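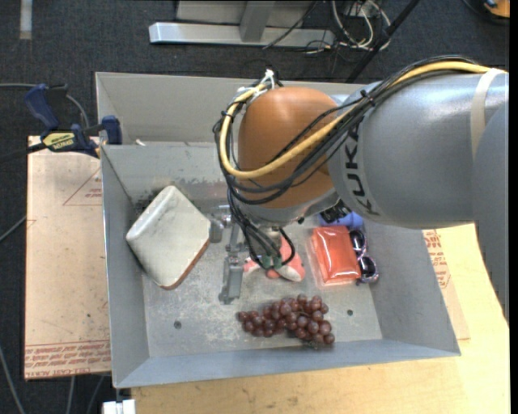
Week 4: From grasp score to gripper command

Last week ended with a network that takes an image and a candidate gripper motion and returns a number between 0 and 1, the predicted chance that closing the fingers there will lift something. This week is about what the controller does with that number. The bin is a fair test for it, because the contents don't share much: a sponge-like block tilted against the sloped left wall, a bunch of grapes lying flat, a folded pair of sunglasses close to the right wall. A score that is good for the grapes tells you very little about the sunglasses, and the block's tilt changes where its edges are. Keep those three in mind as we go, as the problems at the end refer to them.

1. The servo loop

The controller runs the same steps over and over until it decides to close:

Read the newest camera image.
Sample candidate motions from the current pose.
Score all of them in one batch.
Pick a motion, or decide to close, or decide to back off.
Send the motion and go back to the top.

The image is taken again on every pass. Errors in the camera calibration matter less this way than they would if you planned once and moved blind, since each new image gives the network another look at the fingers and the object together. They still matter. Several of you had a constant offset in the Week 3 lab and hoped the loop would hide it. It will hide a small one.

2. What a candidate is

A candidate has four numbers: dx, dy, dz in the base frame, and a rotation about the vertical axis. The gripper stays pointed down the whole time. Tilt is left out to keep the search small, and the cost of this is that objects resting against a wall may have no good grasp at all.

Rotation is passed to the network as sine and cosine. Do not pass the raw angle. With a parallel-jaw gripper, a half turn gives the same grasp, so doubling the angle before taking sine and cosine is also allowed and usually trains a little faster. Pick one and write it in your config file. Inna Romaniuk spent most of a lab session last year on a model trained one way and run the other.

3. Sampling with the cross-entropy method

We can't score every possible motion, so we sample. The method in our code:

Start with a wide Gaussian over the four numbers.
Draw 200 candidates.
Throw out any that break the workspace limits (section 4).
Score the rest and keep the best few.
Fit a new Gaussian to those and repeat.

Three rounds is the default. More rounds give slightly better scores and a slower loop, and past a certain point the slow loop does more harm than the better score does good. Measure it on your own machine.

One thing to watch: a Gaussian has one peak. If there are two good objects on opposite sides of the bin, the first fit can land between them, where there is nothing to grasp. The later rounds normally pull it to one side. If your arm hovers in the middle and never commits, print the mean after each round before you change anything else.

4. Workspace limits

The limits are a box in x and y, a floor height in z, and a margin for the walls. The walls slope, so a single rectangle is wrong at one height or another. The Plira package handles this by shrinking the rectangle as z goes down. Hanna Horobets wrote that part, and the comments in her file explain the signs better than I can here.

The check is applied to the fingertips and again to the wrist. Students often forget the second one. A fingertip pose can be legal while the wrist above it is inside the wall.

Rejected candidates are dropped before scoring – do not give them a score of zero and leave them in the batch. If fewer than ten survive, resample once with a smaller spread, and if that fails, raise the arm.

5. Closing and backing off

Let s0 be the score of closing right now with no further motion, and s1 the best score found by the sampler.

If s0 / s1 is above 0.9, close.
If s0 / s1 is below 0.5, raise the gripper and then move.
Otherwise, move along the plane toward the chosen pose.

The raise rule keeps the fingers from plowing sideways through the objects on the way to a better spot. Both thresholds came from tuning at the Nindton lab and neither is special. Guard against a very small s1, or the ratio will tell you to close on nothing.

6. Logging

Every attempt writes one record: the images, the chosen motions, s0 and s1 at each step, and the result label. Danylo Zakharchenko's reader on the course server will plot a record for you. In the sample log, attempt 118 is worth opening. The ratio sits just under 0.9 for many steps and the arm creeps without closing. A step limit fixes it.

Problems

1. The sampler's first Gaussian is centered on the bin. Sketch the score over x that you would expect with only the block and the sunglasses present, then say where the first fitted mean is likely to land.

2. With vertical grasps only, which is harder for the block: finding a rotation or finding a height? Give your reasons in two or three sentences.

3. Change the raise threshold from 0.5 to 0.3 and replay the sample log. List the steps where the decision changes.

4. The grapes lie low. Explain what happens to candidates near them if the floor height is set slightly too high.

Hand in code and answers through the usual page. Questions about Plira go to Lukian Marchuk, and anything about the problems goes to me.

Toàn Cù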